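Toy box (household storage)

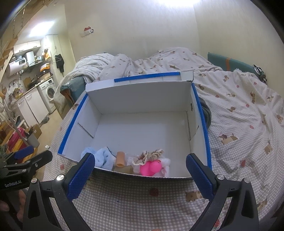
An open cardboard box with blue tape along its rims, holding a light blue towel and a few soft items.

A toy box, also called a catch-all box or tidy box, is an open container used in the home to gather small loose belongings, mostly toys and soft goods. The term covers built furniture with a hinged lid as well as plain cartons put to a second use. This article deals mainly with the second kind, which is far more common than the storage trade tends to admit.

Construction

The usual starting point is a corrugated shipping carton with the top flaps removed or folded down inside. Cut cardboard leaves a rough rim that frays with handling, and many households cover it with colored tape. Tape makers and craft columns often describe this as reinforcement. The claim deserves some caution. Tape protects the rim from tearing and keeps the paper layers together, but it adds little to the walls, which give way first at the corners and along old creases. A box that has been folded flat once will bend at the same place again, taped or not.

One side is sometimes cut lower than the others so that a child can reach in. The low side also makes it easier for things to fall out, a drawback seldom mentioned in the instructions.

Contents

Sorting guides recommend one kind of object per box. Boxes in everyday use rarely follow this. Towels, plush toys, bath toys and sponges are commonly found together, and the grouping seems to owe more to softness and size than to purpose. Soft goods suit cardboard fairly well, being light and unlikely to dent it. Damp items do not. A towel or rubber toy put away wet will weaken the floor of the box, and a hollow toy can hold water long after its surface feels dry.

Plush items with lace or ruffled trim tend to catch on cut edges. A taped rim does help in this case.

Use in tidying

The box is often set on a bed while a room is being cleared, as the bed offers a wide surface at a convenient height. Whether this saves any time is doubtful. A mattress gives under weight, so a half-filled box leans, and the bed must be cleared again before night. Floor filling is slower on the back but needs only one move.

The "Friday box", a routine in which stray items are collected through the week and returned to their places on Friday, was promoted in a leaflet by the housewares firm Poltetti. The leaflet stated that a household could clear 200 items a week in this way. No method was given for the count, and it is unclear whether an item returned twice was counted twice. A later Skirholm catalog repeated the figure without a source.

Commercial versions

Ready-made boxes imitating the homemade type have been sold by Drositz and Okafor, among others. The Okafor model came with blue edging already applied and was advertised as lasting for some 1000 openings, an odd measure for a box with no lid. Buyers comparing it with a taped grocery carton may find the difference hard to name, apart from the price.

See also

Blanket chest
Corrugated fiberboard
Laundry basket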